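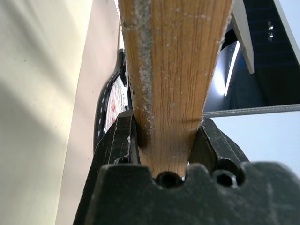
# Sorting and Storing Boards and Sports Kit in a Shared Hallway

Project report, second term. Authors: Araceli Bañuelos and Czesław Urbańczyk.

## 1. Aim

The Gavcombe house has one hallway cupboard, used by all tenants for sports equipment and leftover timber. The aim was to find a layout in which any item could be taken out without moving another. A second aim was to reduce the dust that collects on the kit.

## 2. Starting condition

Items were kept upright against the cream wall. A tennis racket with a black frame and white strings stood on edge there, with wooden boards in front of it. The board examined most closely is light brown with a straight vertical grain. It narrows towards its lower end, which is rounded. Its left edge is rough and carries a whitish, crumbly residue. Pale flecks of the same material lie on the face of the board and along the right edge.

The residue was not analysed. It could be dust, old glue or particles of chipboard. For storage purposes it was treated as loose dirt.

## 3. Method

The cupboard was emptied in March and each item was placed in one of these groups:

- timber with rough edges
- timber with clean edges
- strung or inflated equipment
- everything else

Space was set out with masking tape on the floor. Each timber bay was 300 mm wide and the racket bay 400 mm. The usable depth, measured from the wall to the back of the door, was 808 mm.

Rough edges were brushed with a stiff hand brush over a sheet of newspaper. No sanding was done indoors. Boards were then stood with the wider end down where the shape allowed it, as a narrow foot tends to slide on the vinyl floor.

## 4. Results

The four groups fitted, but only after the timber with clean edges was moved to a shelf. Retrieval of the racket no longer required a board to be lifted. Retrieval of the longest board still did – it has to be tilted to clear the door frame, and the tilt needs the space in front of the next bay.

Brushing removed most of the loose material. Some remained in the torn grain and came off on the hands during later handling. The Plavon felt strip fitted along the wall stayed in place for up to three weeks before one end lifted.

## 5. Further work

The strip should be refixed with screws. A low rail across the timber bays would stop the boards sliding, and Araceli has drawn a version that uses the existing shelf brackets. Sanding the rough edges outdoors is planned for dry weather.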